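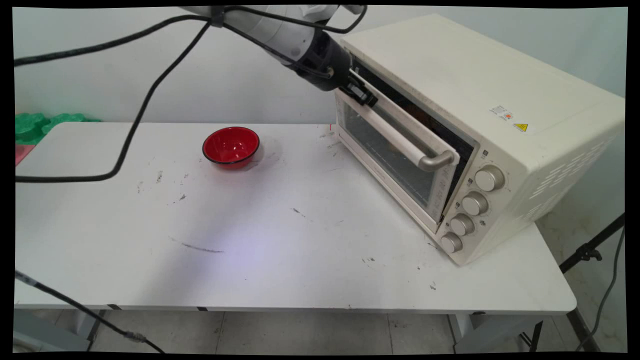

Teaching the Stivell arm to open an oven door

The Stivell starter kit costs 1800 dollars and comes with 4 lesson cards. Card 3 is the oven door, and it's the one people write to me about. I've had the kit since May, so here is how I get through it.

1. Put the oven on the table at a slight angle to the arm. Leave it unplugged. The card suggests skipping this until "later lessons," which is brave of the card.

2. Strap the cables along the arm and give the loose ones plenty of slack. A tight cable will win an argument with the wrist.

3. Switch to hand-guide mode and bring the fingers to the upper part of the door. Close them at 19 percent force. The factory setting is 62, fine if you dislike your oven.

4. Pull out and down in an arc. The door hinges at the bottom, so a straight pull just drags the whole oven toward you. Save a waypoint when the door is partly open, then two more on the way down.

5. Play it back at the slowest speed with your hand on the stop button.

If the grip slips, try the rubber finger pads from Bakalis. Gertraud Auer swears by them. I find them merely good - but they did outlast the originals.

Would I buy the kit again? Yes, though I'd want a better card 3.

Related
Stivell lesson card 2: picking up a bowl
Stutesance gripper review
Cable straps compared

Last updated 07/12/2018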